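Wurside to Prarnari by train with one bag – what do I need to book?

Going in June, first time out there. Plan so far is fly into Wurside, stay 2 nights, then the slow train up to Prarnari and a week walking the lake villages. One backpack, no checked luggage if I can help it.

Things I can't figure out from the rail site. Do I need a reserved seat or is a plain ticket fine? Is there anywhere to leave a bag at Wurside station? And how cold does it get up top at night, do I really need the big jacket. Also cash – read somewhere that the village guesthouses don't take cards but that post was old.

Thanks in advance, trying to get this sorted before fares go up.

Namboodiri

Reserve. The morning train fills up with school groups in June and a plain ticket only gets you on, it doesn't get you a seat. Four hours standing next to the bathroom, done it, would not repeat. Left side going up if you want the river.

Bag storage is at the far end of platform 2, past the ticket machines. Closes at 8 pm and they mean it. Small lockers go early, big ones usually free till lunch. Coins only last time I was there.

Jacket – bring it. Prarnari town is fine in a fleece but the top villages are over 2000 meters and it drops fast once the sun's gone. I slept in a hat. Guesthouse blankets are heavy but kind of scratchy so a liner is worth teh space.
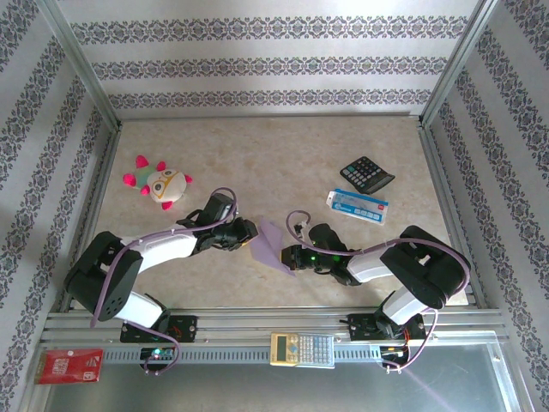
Brutent
Community regular, rail and walking boards

Mostly agree with the reply before mine, few changes.

Lockers take cards now, at least the big ones did in spring. Attendant at the desk will also hold a pack for the day, cheaper, get the paper slip and don't lose it.

Cash yes. One machine in Prarnari, next to the bakery, and it runs out on market mornings. Take enough for all your nights before you start walking. Small bills, guesthouses never have change.

Train to look for is 1229, the late morning one. Slower by maybe half an hour but much quieter and you still get in before dinner. Seat reservation is a seperate step at the end of checkout, easy to miss, so check your ticket has a car number on it.

Packing – two pairs of walking socks is plenty, every guesthouse has a line to dry stuff on. Sandals for evenings. Earplugs. Skip the towel, they all give you one.

lakesidelou

went last year and just bought tickets at the station, was fine?? didnt need a jacket either but we stayed down in town the whole time. bakery is great, get the plum thing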